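Kukstead Hardware
Home | Grippers | Mounts | Pads and spares | Notes | Basket

Endivetti Hand-Held Gripper, Two-Finger, Black

Collecting demonstrations by hand has become fashionable, and we sell a tool for it, so you may take what follows with whatever salt you like. The Endivetti is a two-finger gripper you carry yourself. You squeeze, the fingers close, a camera on the tool records what they are doing, and the recordings go off to train whatever model you are training. There is no arm and no cell to fence off. It costs a good deal less than an arm and it gets tired when you do.

We stock it because people kept asking us for one and because the fingers are decently made. We do not stock it because we think a cupboard full of recordings will teach a robot to pack groceries. It may. We have read the same papers you have, and we have also watched a policy that scored well on a Tuesday-best set of objects fail on the same objects in a different tray. Please buy the tool with that in mind.

What the price covers

The gripper, one pair of flat black pads fitted, one spare pair in the box, a hex key and a printed sheet. The camera is not supplied. The tablet app shown on the maker's own page is not supplied either, and we wish they would take it off the page. The tool without a camera weighs 289 grams, which sounds like nothing and feels like something else by the end of an afternoon.

The fingers

Two black arms, mirrored, each carrying a rectangular pad. The brass-coloured inserts set into the plastic are the part we like best. Cheaper tools of this sort run screws straight into printed plastic, and after a few weeks the holes go slack and the fingers start to wander. A finger that wanders is bad news here, as your early recordings and your late ones will no longer agree about where closed is.

The pads are matt and slightly textured. They hold boxes well and cartons fairly well. Food pouches are the hard case, as they sag, and what you learn to do with your wrist to keep one from swinging is not something a fixed robot wrist will always be able to copy. If your target arm can't make a movement, stop making it in the recordings. We have said this to customers more often than anything else on this page.

Pad corners wear. Look at any pair that has been in use and the lower edges will be a bit ragged. It rarely affects grip, but it does change how the pads look to the camera, and we would swap them between collections and not halfway through one.

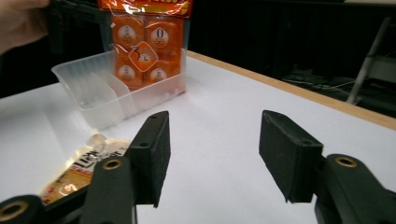

Written by the Kukstead workshop desk, product notes and returns

Packaged goods on a white table, with a divided tray to put them in, are what most of our buyers begin with. It's a fair place to start. Pads show up dark and clear against a pale top, and with the fingers open you can see the gap between them without squinting. The trouble is that it flatters everybody. A plain white surface and a dark background make for tidy recordings, and a model trained on nothing else tends to be a model of that table. We'd move to an ugly worktop sooner than feels comfortable.

Clear wrap deserves a word. Shops wrap things in plastic that throws back every light in the room, and the streaks move when the pack moves. Some people dull the wrap with spray to get cleaner footage. Don't, unless you intend to spray the goods in the shop as well. The same goes for frosted trays, where you see an object through the wall but washed out. If trays like that are part of the job, record with them from the first day. A good share of the questions we get about "depth noise" are questions about see-through plastic.

Hands are the other argument. Plenty of table work involves a person holding something up over the tray while the gripper does its part, or setting out items between goes. Whether a bare hand belongs in the recording depends entirely on whether there will be one there later. Decide before you start, write the decision down, and tell everyone who picks up the tool. Mixed sets are miserable to sort.

How many recordings

The maker says 38 demonstrations are enough for a simple pick and place. We ran our own small trial with cartons and pouches and would call that optimistic. At 38 we had something that worked if we stood where we had stood before. By 92 it coped with the tray being turned. Pouches were still poor at 92, and we stopped there for want of patience, so we cannot tell you where they get good.

One customer on the Skatavgate project sent us notes on a set of 3214 recordings made by several people over a winter, starting in December. Their view was that who held the tool mattered more than how many times it was used. Left-handed recordings and right-handed ones did not mix as happily as hoped. We have no way to check this, but it fits with what comes back to our bench.

Nobody should read any of these as promises. Your objects, your light and your people are different from ours.

Fit and mounting

Takes the Xiao wrist plate without an adaptor. Older Xiao plates with the narrow slot need the shim, sold separately, and yes, it ought to be in the box. We've asked.

The camera should sit so that both pads and the table between them are in view when the fingers are fully open. Expect the pads in the lower part of the picture and the work above them. If you can see only one finger, you have it crooked. If you see your own thumb, you have it too far back. Tighten, take a test clip, look at the test clip on a proper screen. We get two or three returns a month described as faulty that are a loose camera.

Check the edges of the view too. Stray cables on the floor and the leg of a stand will end up in hundreds of clips if they are there on the first day. They may do no harm. But if the stand is there every time the goods are on the left and gone every time they are on the right, you've taught your system about the stand.

What it will not do

It does not measure force. There's a page elsewhere that implies it does, and it is wrong. It records how far open the fingers are, by way of the camera, and that's all. If you need to know how hard you squeezed a pouch, this is the wrong tool and we'll happily say so on the phone.

It is not sealed. Wipe it with a barely damp cloth. Open liquids, sauce, baby food, shampoo: keep the caps on.

It won't go through a doorway faster than you do, either. People plan for a recording every ten seconds and then discover that putting everything back takes longer than the task. Budget for the putting back.

Spares

Flat pads, black, pair. In stock.
Finger arm, left. In stock.
Finger arm, right. Back order.
Brass insert, single. In stock, and you will need an iron to fit it.
Narrow-slot shim for Xiao plate. In stock.

We do not sell the soft pads any more. They gripped better than the flat ones and tore at the holes, and we were tired of posting replacements.

Returns

Unused, within the usual period, in the box. Used tools we'll look at case by case. Wear to the pad corners isn't a fault. An insert that has pulled out of the plastic is, and we will replace the finger at our cost if it went within the first year. Please send a picture of the insert before you send the tool. Page last checked Aug 4, 2022.

Filed under: Data collection tools, Grippers (hand-held), Endivetti

Contact the workshop desk | Delivery and returns | © Kukstead Hardware | Back to top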